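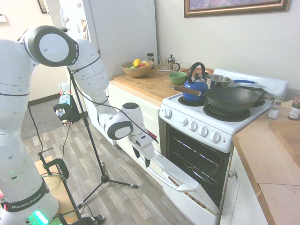 Fluncombe Test Kitchen, Stove and Cookware Group

Notebook, September, started a little after 9

Long morning with the white electric stove, and I want to get it down while I still remember it. The blue kettle is on the front left and the big wok on the front right, and we're leaving them there for now, as Hayley wants the cooktop set the way a family would have it (her words, and I do like them!). The wok's long handle lies right across the front of the kettle, so anyone reaching for the kettle has to go over it or swing the wok around first. Dela Abugri tried both ways and prefers swinging it. I prefer going over, but then I have longer arms.

Door: folded all the way down for the rack checks. I keep forgetting how far it sticks out into the room, and I have the shin to prove it. The long silver handle is a pleasure to grip, with plenty of room for an oven mitt behind it.

Knobs: five, one off by itself at the far left and the other four bunched toward the right. I went for the wrong one 7 times before lunch, which I'm writing down in full because Hayley Cheetham will ask. Dela's idea is a dab of nail polish on the one we use most. Fine by me, as long as it comes off again.

Oven set to 350 with the Wureo probe on the middle rack, door shut, first reading 69, which was simply the room. I let it go 128 minutes, longer than the sheet calls for, because I got talking about pie crust with Dela and lost track. Readings are under run 1314 in the binder.

Still to do: scrub the racks, find the lid for the wok (last seen in the Berico box, I think), and ask Hayley whether she wants the kettle filled for the next run or left as it is.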